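Towel folding still too slow for the laundry room, Stukia says

STONITZ - Machines that fold the wash are not ready for the back room of a hotel, and wont be for a while. That was the short version from Stukia, the small automation firm on Brunner Street, which opened its doors to local businesses one morning in August.

Roughly 90 people came through before noon. Hotel owners mostly, a few from the care home, two dry cleaners.

The job on show was towels. Pick one up, get it flat, fold it, next. A person in a hotel laundry does that without looking. Stukia's two-armed setup managed three good folds in a row at one point and got some applause, then lost a corner and had to start that one over.

"Cloth is the hard part," said Ngan-ling Lu, who heads the project. "A box stays a box. A towel is a different shape every time you touch it. The ends are OK. It's the middle that gets away from you."
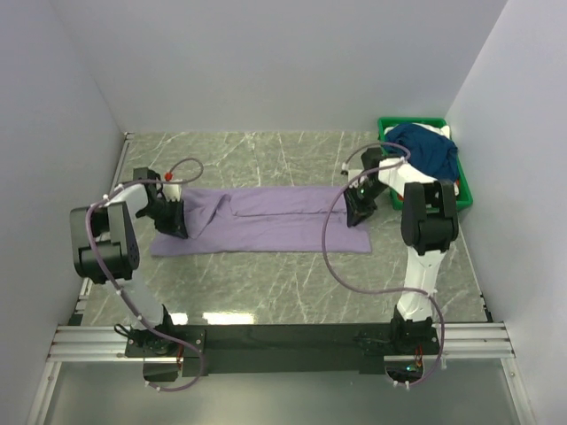 Two arms grip a purple towel at either end at Stukia in Stonitz.

Stukia counted 163 tries over the weeks before the open morning but would not give out a success rate. Lu said the figure changes with the fabric and she didn't want one number going around town. Thin cotton goes better than terry. Fitted sheets, nobody has tried yet.

Valentin Sutter, who runs the laundry at the Cluruvmont hotel, watched for most of an hour. Not sold.

"My people would be done and on break," he said. "But I'd take one for the night shift if it gets there. I can't find anybody for nights."

Gion Aebischer of the care home asked about mixed loads, shirts and socks and washcloths all together. Answer from Lu: not soon. Sorting comes first, and sorting is its own problem. He also asked about price. No price yet.

Stukia says shop-floor work is closer, things like loading parts and packing cartons, and thats where the money is coming from for now. The laundry work continues on the side with a staff of 2.

Sutter was asked if he'd come back next year. "Sure," he said. "I'll bring sheets."

Another open morning is planned, time to be anounced.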